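**Re: [milevness-data] Shelf episodes, second round**

On Monday, March 7, 2022, Nuria Bustamante wrote:

> The plan is to freeze the shelf task at 400 teleoperated episodes and start training in May. Grulell has 52 done already. The bottles are varied enough that I don't see a reason to hold things up. If anyone objects, please do it this week and not after the GPU time is booked.
>
> Also, Stüber asked if we can share the wrist view only and drop the overhead one. I said probably.

Objecting this week, as requested.

I went through the 52 last night. They're clean. The operators are good, maybe too good: almost every approach comes in on the same line, closes once and backs out. If the policy ever arrives an inch to the left it will have no idea what a person would do next, since no person in our data was ever an inch to the left. I'd trade a third of these for messy ones with a real recovery in them.

On "varied enough," I'm not convinced. We have cola, water, a yellow juice, the dark bottles with white caps and so on, but they sit in rows by type. Red caps next to red caps, green next to green. A network can get a long way by learning that a band of red means cola and never once look at a single bottle. Then somebody puts one juice in the cola row and we all act surprised.

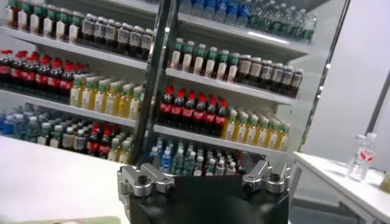
*Wrist view, shelf task. Posted by the Grulell bench*

Look at how much of that is shelf and how little is anything you could call a target. The prongs on the right already overlap the lowest row, and from this view alone I couldn't tell you how far away those bottles are. The whole shelf is tilted too, so "up" means whatever the wrist says it means. Maybe the model sorts that out by itself. I've heard that before, on Bamum, and we spent most of a summer finding out otherwise.

So please don't promise Stüber the wrist view only. If they want to throw away the overhead stream on their end, fine – but we keep recording it.

What I'd like before the freeze:

- 12 episodes per bottle type with the rows mixed up
- at least 2 operators on every type, and the name in the log
- failed grasps kept and labeled. Right now they seem to get deleted, and I can't find who decided that
- instructions written per episode. "Get the drink" is useless with this many drinks on the shelf

I don't care much about the 400. It's a round number and I suspect that's why it was picked. If we reach May with fewer and they're better, I'll sign off on it.

Nuria, can you tell me which episodes you'd planned to hold out? If it's a random split I have a longer email coming.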